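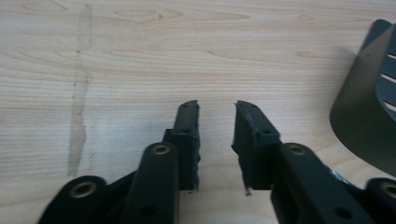
Wooden Tabletops: Your Questions

Carnlow Table Workshop
Page looked after by Mahsa Sharifi. Last updated 1st October.

We love pale wooden tables, and we get a lot of mail from people who love them too (or who just brought one home and are already scared of it!). These are the questions that come up most. If yours isn't on the list, write to us and there's a good chance it will end up here.

CHOOSING A TOP

My sample looked cream in the shop and pinkish at home. Did I get the wrong one?

Almost certainly not. Pale wood picks up the color of whatever light falls on it, and it does this much more than dark wood. Next to a window it can go cool and almost blue, and under a warm bulb the same board turns buttery. Put the sample flat on the spot where the table will stand and look at it in the morning, at lunch and with the lamps on. If you like it at all three, you have your wood.

Which way should the grain run?

Along the length, for nearly every rectangular table. It looks calmer and it's stronger that way. On a square table you get to pick, and I like it running left to right from the seat you use most, so the lines stretch out in front of you while you eat. Roya Asadi in our shop disagrees and sets hers running away from her. Both tables look great.

Can I pick my own boards?

Yes, please do! Come to the Grisent yard and we'll lay them out for you side by side. Bring somebody patient, because people tend to fall for one board and then spend an hour looking for its neighbors. Boards from the same tree sit together best, and we mark those with matching chalk numbers.

I have small kids. Should I wait a few years?

No, get the table. Choose the oiled finish and read the section on marks below. A pale top with a few years of homework and pancakes in it is a lovely thing, and it can always be sanded back later.

EVERYDAY CARE

What do I wipe it with?

A soft cotton cloth, wrung out well, and plain warm water. For grease, add one drop of dish soap to the bowl, wipe, then go over it again with clean water. Dry it with a second cloth, following the grain. That's the daily routine and it takes less time than finding the spray bottle.

Can I use kitchen spray, vinegar or baking soda?

We'd leave all of them in the cupboard. Sprays with bleach or ammonia strip the oil and leave pale patches. Vinegar dulls the surface over time. Baking soda is fine on one stubborn spot if you know you'll be re-oiling afterward, but don't make a habit of it.

How often does an oiled top need new oil?

Every 6 months in a busy kitchen, once a year in a dining room. The water test tells you more than the calendar does: flick a few drops on the surface and watch. If they sit up in beads, leave the table alone. If they flatten and darken the wood within 3 minutes, it's thirsty.

How do I put the oil on?

Less than you think! Pour a puddle the size of a coin, spread it along the grain with a lint-free cloth and keep going until the whole top has a thin, even sheen. Wait 20 minutes, then wipe off everything that hasn't soaked in. Sticky tables are nearly always tables where that last wipe got skipped. Leave it overnight before you set anything down.

Please lay the used cloths flat outdoors to dry, or soak them in water, before you throw them out. Oily cloths wadded up in a trash can may heat up and catch fire by themselves.

Do I have to oil the underside?

On a solid top, yes, at least the first time. Wood that can take in moisture on one face only will try to curl. It doesn't have to be pretty under there.

MARKS AND REPAIRS

There's a white ring from a mug.

Good news, white rings are usually only moisture caught in the finish. Lay a dry cotton towel over the ring and pass a warm iron (no steam) across it for a few seconds, lift, look, repeat. Jiahui Fu wrote to us in September to say hers faded while the coffee that caused it was still warm. We can't promise that kind of speed.

And a black ring?

Black means water has reached the wood itself and reacted with something, often the iron in a can or a pan. You'll need to sand that area and maybe use a wood bleach with oxalic acid in it. Wear gloves, follow the package, and try it on the underside first.

Can I sand out one scratch without doing the whole table?

On oiled wood you can – it's the best thing about it. Start with 180 grit, move to 240, always with the grain, and feather out a hand's width past the scratch so there's no dip. Wipe away the dust and oil the spot twice. It will look a little lighter than the rest for a few weeks and then settle in. Don't reach for anything as rough as 80 unless you're stripping the entire top.

What about a dent?

If the fibers are pressed down but not torn, steam can lift them. Put a damp cloth over the dent, touch the tip of a hot iron to it for a couple of seconds and check. Small dents from a dropped spoon often come up almost completely. Let the wood dry for a full day, then sand lightly and oil.

My top has turned yellow!

Sunlight does that to most pale woods, and some oils add to it. An oil with a little white pigment slows the change. Move your fruit bowl and placemats every week or so, or you'll find their outlines underneath. Nasrin Zamani has a perfect oval on hers from a serving plate and has decided to keep it.

WORKSHOP DAYS

Can I bring my table in and learn to do this myself?

Yes! Bring the top without its legs if it's a big one. Kimie Nishimura teaches the refinishing day at our Grisent bench room, and sanding paper, cloths and oil are all there for you. Wear something you don't mind getting dusty, and closed shoes.

I don't have a table yet. Can I still come?

Of course. We keep offcuts for practice, and you can take yours home as a serving board once the oil has cured.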